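Every spring somebody tells me I need a standing order for my savings, a jar for my groceries and an app for everything else. This year it was the app. It's called Likeck, it costs money, and it promises to save you 700 a year if you "just tag your spending."

I tagged for a month. Coffee, bus, cat food, coffee. 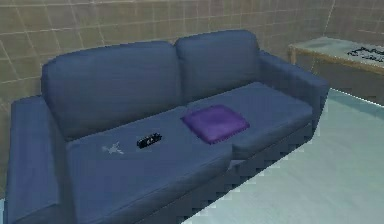
By the second Wednesday it had decided my dentist was "leisure." I fixed that twice. It put him back twice. Jonas Ammann swears it learns – I'd like to know when.

The monthly report said I had spent 1,819 against a target of 2,000, and gave me a little green star. I never set a target. The app picked one, then praised me for staying under it.
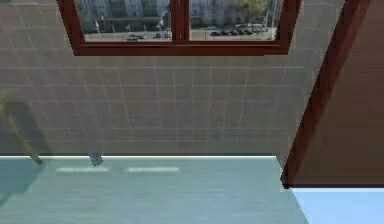

Tiled wall, with the window above.

Azra thinks I'm being unfair and that writing things down is the point. Maybe. I can write things down on the back of an envelope, and the envelope doesn't charge me.

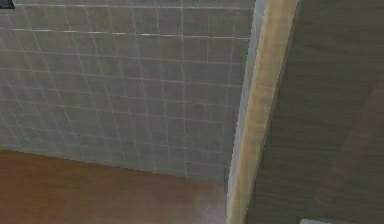

What bothers me most is the categories. Real spending is messy, and the app wants it laid out like those square tiles, all the same size with a clean line between them. My cousin's birthday dinner was food, gift and taxi in one evening. I canceled on Sunday night and they've already emailed to ask why.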